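October 19, 2023
Delia Mihăilă, Lucian Grecu, Wulan Wibisono

3. Collecting Demonstrations by Hand

3.1 Choice of interface

Earlier work in the Tesinance project relied on remote control of a fixed arm. The operator sat at a desk, watched a video feed and moved the arm with a pair of handles. This method gives clean joint data, but it is slow, and it limits collection to rooms in which the arm can be installed. For household tasks involving cloth, operators at Pravmont also reported that they could not judge through the video feed how firmly the fabric was held, and many attempts were abandoned before the item had left the bed.

For the present study we therefore moved most of the collection to a hand-held gripper with a camera mounted on it. The operator carries the tool into an ordinary room and performs the task directly. The position of the tool is recovered afterward from the video, and the jaw opening is read in the same pass. Remote control was kept for a comparison set of 138 demonstrations, recorded with the same task list and described in Section 3.4.

3.2 Tasks and rooms

The bedroom tasks cover soft items that change shape when they are touched: cushions, blankets, sheets and clothing. Operators were told to leave each room as they found it. Beds were not cleared before recording, and patterned bedding was allowed, which places the target item against a background that a policy trained in a laboratory would rarely meet. Each demonstration begins with the jaws open and ends when the operator has released the item and moved the tool away.

Figure 2. View from the hand-held gripper at a gold cushion on a bed, jaws open.
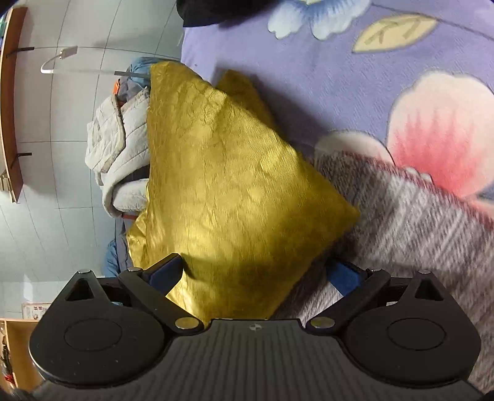
Recordings were made in 19 homes by operators trained in a single session. Training consisted of a short talk, a supervised practice period and a review of the operator's own footage. Paula Moldovan led the sessions at Havmont and wrote the instruction sheet used at both sites. The sheet asks operators to approach an item at an even pace, to keep the free hand out of view, and to avoid turning the wrist sharply, as fast rotation was the most common cause of tracking loss in the pilot.

3.3 Screening

The full collection contained 1400 demonstrations before screening. A recording was removed if tracking failed at any point during contact, if the item was dropped and picked up again, or if a person other than the operator entered the view. Of the recordings reviewed, 170 were removed under these rules. Failed grasps that the operator corrected without dropping the item were kept – such corrections are a useful part of the demonstration, and they are difficult to obtain by remote control.

Two reviewers worked separately, and disagreements were settled by a third. Most disagreements concerned large cushions and folded blankets, where the jaws may close on the cover alone without lifting the filling. We treated such a grasp as valid when the item was carried to its goal.

Correspondence: Lucian Grecu, Bucur Laboratory, Pravmont. © 2023 the authors. Back to top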